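Week 5: Writing minutes people can use

Minutes record what was decided and who has to do it. They are not a play script. If your draft passes 112 lines, you have written down the arguing.
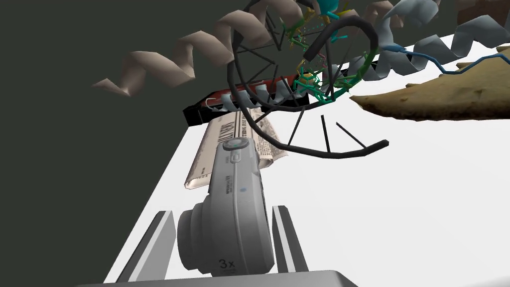
Laine Kütt objected that the arguing is the only part anyone reads. Fair - but put it in a letter to a friend. Keep the decision, the name and the deadline.

Write them up the same day. By January your notes on Ostell will say "L. to chase, urgent"

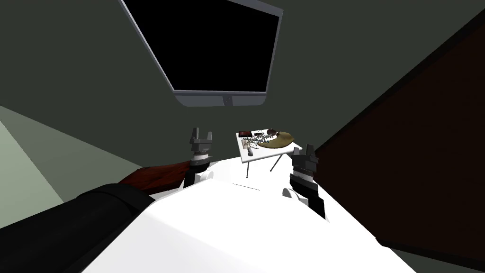
and there will be two people called L., both very calm about it. Full names, then, every time.

For next week: cut the Vanags minutes to 100 words.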